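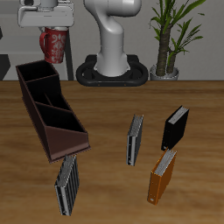 A red mug with a white floral pattern and a white coffee machine.

Coffee mornings are back at Korkton library

26 March 2003

The Saturday crowd has been asking for months, and now they have it - the coffee mornings at Korkton library are back, and they are bigger than before! The first one of the spring drew 50 people into the reading room on Lauritsen Street, and a good many were still there talking when the doors closed at lunchtime.

The mornings stopped in February when the old boiler gave out and the reading room had to be shut. With the heat back on and a fresh coat of yellow paint on the walls, the room feels like a new place. Regulars have their window seats again, the big dictionary is back on its stand, and the chess players have already claimed the corner by the atlases.

Coffee and tea are free, and bringing your own mug is very much encouraged. Home baking is welcome too. The rhubarb cake at the first morning was gone before half the room had seen it, so whoever made it, please make two next time.

The best news may be the book swap. Readers from Plurkarance and Zalthorpe drove over with boxes in their trunks, and by the end of the morning 200 books had found new homes. Mysteries went fastest, then cookbooks, and there was a lovely run of old railroad histories that did not stay on the table for long. Anything left over goes on the cart by the front desk, where you can take what you like any day the library is open.

Children have their own hour this year, with stories in the side room starting at 10. There is space for 15 at a time, and 13 came along to hear the one about the bear who moves into a lighthouse (they asked for it twice). Parents can stay and listen or slip next door for a hot drink.

The mornings run from 9:30 until noon and will carry on through the end of spring. The Zalthorpe bus stops across the street, and there is parking behind the building - use the Mill Lane entrance, as the front lot is still being resurfaced. No sign-up is needed except for the story hour, which you can book at the desk.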